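Do Loose Piles Count as Groups? A Small Study of Colored Blocks on a Board

Final report, Perception Lab Methods, spring term
Work space: Rautiainen Building, ground floor lab
Submitted 14 May 2023

1. Why we did this

The handout for the Cudia unit says that when people look at small objects spread on a table, they group them by color first, by shape second, and by distance only when the other two don't help. The handout gives no source for this. We asked for one and were pointed to the teaching guide that comes with the Adilitz block set, which says the same thing in nearly the same words and doesn't give a source either.

We had doubts. If you drop a handful of keys and coins on a counter, most people we know would talk about "that pile" and "the other pile" before they got to what was in them. That isn't evidence, but neither is a sentence in a teaching guide. So we picked the claim apart and tested the part we could afford to test.

2. The question

Our question was narrow. When small plastic blocks lie in loose clusters, and the clusters have mixed colors or mixed shapes in them, do people describe the layout by cluster or by color?

We did not try to test grouping in general. We also left out size, because the blocks don't differ enough in size to say anything about it.

3. Materials

Blocks. Small plastic blocks in several colors and shapes, among them cylinders and stars. The shapes turned out to be a nuisance. Some look clear from directly overhead and much less clear from a chair, where you mostly see the side of the block. Two members of our group argued for a week over what to call one of the yellow ones. We ended up letting people use any shape word they liked and scoring only whether the same word was used for the same block.

Surface. A light maple board laid on the blue pegboard table. We used plain wood because the pegboard has holes at even distances, and a person can line blocks up with the holes without meaning to. The board has its own problem, a small dark knot in the grain. In the pilot a few people mentioned it as if it were part of the layout. We thought about turning the board over and decided to leave it alone and write down every mention.

Layouts. Each one was drawn on paper first and then set out on the board by hand. Loose clusters were required to be loose. We didn't allow straight rows or neat squares, which people tend to read as one thing no matter what they are made of.

Answer sheets. We adapted the Plamirance description form, a one-page sheet with blank lines and no boxes to check. The original has the heading "List the colors you see." We took that out. If you ask about colors you will get colors, and we suspect this is where some of the handout's confidence comes from.

4. Method

There were 38 participants, all students, and most of them were from our own building. Each person sat in the same chair, looked at a layout for ten seconds, turned away, and wrote down what they would tell someone who had to set it up again. Then the next layout was set out.

We had planned on 400 descriptions. We got 302. The shortfall is simple to explain: setting out a layout by hand takes longer than we guessed, and people got tired and left. Eleven sheets could not be used, mostly because they were unreadable or because a block had been bumped before the person looked. That left 291.

Two of us scored every sheet separately. A sheet was scored "cluster first" if its first full phrase put blocks together by place ("four near the back"), "color first" if it put them together by color across the board ("the yellow ones are"), and "shape first" in the same way. Anything else went under "other." Where we disagreed, the sheet also went under "other." This makes our results look weaker than they might be, and we would still do it that way again.

5. Results

Cluster first was the largest category, and the gap between it and color first was wide enough that moving every disputed sheet over to color would not have closed it. Shape first was rare. It mostly turned up in layouts where a star was near the front of the board.

The handout's order of color, shape, distance did not hold up in our sheets. We don't claim the opposite order is correct. There is one type of layout where color did much better, and we want to be fair about it: when all the blocks of one color were already in one cluster, people wrote things like "the greens on the left," and this can be read either way. We scored those by the first word. A different team could reasonably score them by the last word and get a more color-friendly table.

Mixed clusters are the better test. With yellow and green blocks sitting together at the far edge, grouping by place and grouping by color give different descriptions. For "the back four, yellow behind green" we scored cluster first. For "two yellows and two greens" with no place given, color first.

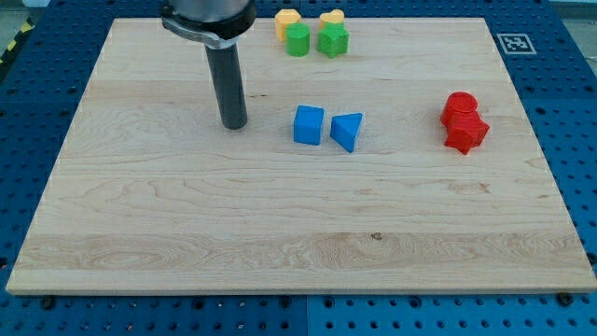

A comment on our draft from another group in the class was that we had made things too easy for distance – if the gaps between clusters are big, of course people will talk about clusters, and a fair test would shrink the gaps until the clusters nearly touch. The same comment said ten seconds was long enough for people to plan an answer, so what we measured might be good manners in giving directions and nothing to do with seeing.

We think the first point is right. Our gaps were large compared to the blocks, we picked them by eye, and we never varied them on purpose. The second point we can't answer. "What would you tell someone who had to set it up again" is a practical question, and saying where the piles are is a practical way to start. A person could see color first and still write place first. To separate the two you would need a task with no telling in it, and we didn't have one.

6. Other limits

The chair. Everyone saw the board at an angle, so blocks in front partly hid blocks behind them. Our drawings on paper were from overhead. We scored against the drawings, and for a few layouts that was unfair to the participants.

The knot. Mentions of it dropped off after the first couple of layouts. We kept those sheets in.

The people. Students in our building have read the same handout. If anything this should have pushed them toward color, so we aren't too worried, but it isn't a sample of anyone else.

The scorers. Both of us doubted the handout before we started. We scored separately, but we had the same doubts.

7. What we would change

Vary the gaps. Use a board without a knot. Draw the layouts from the height of the chair. Ask half the people to describe and the other half to match the layout to one of two cards. Drop the star shapes, or else use so many of them that they stop being special.

We would also like the Cudia handout to carry either a source or the word "maybe." Our sheets don't prove it wrong, but 291 descriptions are more than it currently rests on, as far as we could find out. Copies of the blank form and the paper layouts are in the lab binder, and the scored sheets will be kept there until November.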